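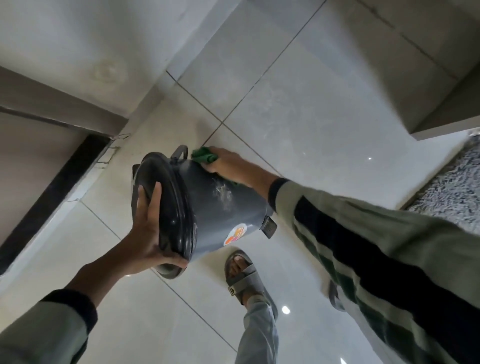
Wiping down a plastic container with a green cloth.

Unit 2: Food Brands and Giveaway Promotions
Instructor: Kamarul Ismail
Wednesday, February 28, 2018

Reading for this unit: the Galtura packet, pages 2 to 11.

Terms
Sponsor: the company that pays for the prizes and is responsible for the rules.
Host: the blog or page where people enter.
Prize pack: several products given as a single prize. It should be listed item by item with a retail value.
Entry window: opening and closing times, with the time zone.

Case: Barbieri pasta sauces
Barbieri is a small sauce maker that wanted more shoppers to know its name before the fall. In September it ran a giveaway with a cooking blog called Hokengate. The prize pack held sauces, an apron and a Sterkine saucepan. Hokengate wrote one recipe post and asked readers to leave a comment naming their favorite weeknight dinner. The post drew 119 comments, almost two thirds of them from people who had never commented there before.

Points to note
The post said at the top that Barbieri had supplied the products. The rules named the states where the prize could be shipped. Glass jars cost more to mail than the blog had planned for, and the two sides had not agreed in writing on who would pay.

For next class
Write one page on how you would split the shipping cost. Bring a printed copy of the rules from any current food giveaway and mark the sponsor, the entry window and the prize value.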